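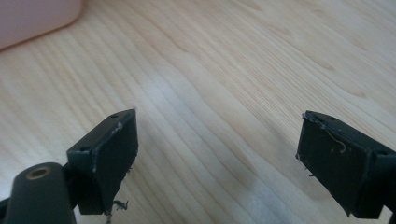 fladia_home
New Member, 4 posts
July 13, 2020

White ring on a light wood table, how do I get it out?

Hi all! We bought a pale wood dining table secondhand from a lady over in Ivgate and I love it to bits, wavy grain and all. Last night somebody (fine, me) put a hot casserole dish straight down on it and now there's a cloudy white ring the size of a saucer. I've wiped it with a damp cloth and nothing changed. I don't know what the finish is – it feels smooth and a bit plasticky. Can I fix this myself or do I need to sand the whole top? We have family coming in 7 days.

De Luca
Regular, Furniture and Floors

Don't sand yet! White usually means moisture trapped in the finish, and that's the good kind. Dark would mean it got down into the wood. Lay a clean, dry cotton T-shirt over the ring, set your iron on low with NO steam, and press for a few seconds at a time. Lift it and look every time. I did my mother's sideboard this way and it took maybe ten goes before the ring faded, so be patient. Try it underneath or on a leg first, somewhere you won't care.

If there's still a haze after that, rub in a little petroleum jelly, leave it overnight and wipe it off in the morning. Works on some finishes, does nothing on others.

If it feels plasticky it could be polyurethane, and those are more stubborn. A guy quoted me $33 to rub out one spot on ours, so it's worth calling around before you buy a bunch of products.

flateck33
Member

mayonnaise. my grandma swore by it. leave it 30 minutes and wipe. smells terrible tho

or just get a tablecloth lol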